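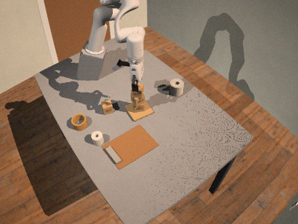
My second year with the food cooperative in Demthorpe has started. When I joined, I only wanted cheaper vegetables. Now I pack bags two evenings a month and I know which potatoes are good for soup.

The cooperative, Hanivness, paid for 2,766 school breakfasts last winter. For me this number is large - our town is small. Most of the bread came from the Verbeke bakery, at a reduced price.

In July we want to open three more mornings for older people who eat alone. I will make my lentil soup, with less salt this time.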